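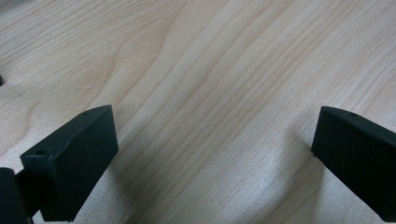
Pale timber-look grain, the kind of top the Tetteh finish range is sold for.

Tetteh Hard Oil, Satin
Interior timber finish for benchtops, desks and tables
Stocked at Flinddale Timber & Finishes

Sizes: 250 mL, 1 L, 2.5 L
Colour: clear (see our note on "clear" further down)
Sheen: satin
Recoat: overnight
Full cure: three weeks, whatever the tin says

Overview

The maker describes Tetteh as a finish that "nourishes" timber. Timber in a desk is dead and can't be nourished, so we'd ask you to ignore that part of the label. What you're buying is a blend of drying oil and wax that soaks in a little, hardens, and leaves a low sheen that feels more like wood than plastic. It does that fairly well. It's also dearer than two other oils on the same shelf, and on dark timbers we doubt most people could pick which was which.

Where it earns its price is on pale timbers and pale veneers. Cheaper oils tend to pull a blond top towards orange, and customers ring us a month later to ask whether it can be undone. Mostly it can't, short of sanding. Tetteh shifts the colour less. It does still shift it.

What we tried

Our finishing bench is run by Simone Furtado, who didn't want to stock this at all. She coated a set of offcuts in August, left half of each one bare, and put them on the windowsill behind the counter with two rival oils and a water-based polyurethane. The offcuts are still there and you're welcome to come in and handle them.

Her notes, lightly tidied:

Tetteh on pale veneer: slight warming, even, no blotches. Feels good after the second coat. The third coat added nothing I could see or feel.
Tetteh on radiata pine: blotchy. So was everything else except the poly.
Tetteh on spotted gum: nice, but so was the oil at half the price.
Water rings: a wet glass left overnight marked it. The mark faded over a couple of days but didn't go completely until I re-oiled.
Hot mug: marked. Use a coaster.

The label claims "100% water resistance". We've asked the distributor what test that refers to and the answer was a brochure. Treat it as a finish that gives you time to grab a cloth.

About "clear"

No penetrating oil is clear in the sense people mean. Wipe a bare patch of your timber with a damp rag and look at it before it dries. That's close to the colour you'll end up with, a shade warmer. If you don't like it, buy the water-based poly and put up with the feel.

Coverage

The tin says a litre does 15 square metres. Simone got noticeably less on the first coat, as you'd expect on thirsty raw timber, and a good deal more on the second. For one ordinary desk the 250 mL tin will do both coats with some left over. We sell plenty of 1 L tins to people who needed the small one, and oil that's been opened skins over, so please measure your top before you order.

Applying it

Sand to 180 grit and stop. Going finer polishes the surface and less oil gets in. On veneer go very gently by hand, along the grain. The face can be thinner than a business card and there is no putting it back.
Vacuum, then wipe with a barely damp cloth and let it dry.
Apply thinly with a lint-free rag or a white pad. Leave 15 minutes, then wipe off everything that hasn't soaked in. Sticky tops are nearly always a skipped wipe.
Leave overnight with a window open. Second coat the same way.

Oily rags can heat up and catch fire on their own. Lay them flat outside to dry, or soak them in water before they go in the bin. Don't leave them scrunched up in the shed.

Not suitable for

Laminate, melamine, or anything already varnished. If you aren't sure what you've got, put a drop of water somewhere hidden. If it sits there in a bead indefinitely, there's a coating on it and the oil will just lie on top going tacky. We don't recommend it outdoors either – the maker does, but we've seen the decking.

Customer comments

"Good on my birch shelves. Smell hung about for four days, longer than I was told." – Welington Paiva

We've since changed the odour note. Four days is fair, and a week in a closed room.

Do you need the Wolomano cleaner?

It's sold as the matching aftercare product. It's a mild soap in a nice bottle. A squirt of plain pH-neutral soap in a bucket of warm water has done the same job on our own counter, so we keep Wolomano on the shelf only for those who ask.

Ordering

Pick up from the Flinddale counter, or delivery by road only, as the oil can't go by air. Unopened tins can be returned within 40 days. Opened tins can't, so ask for a sample sachet first. They're free and each one does a patch the size of a dinner plate.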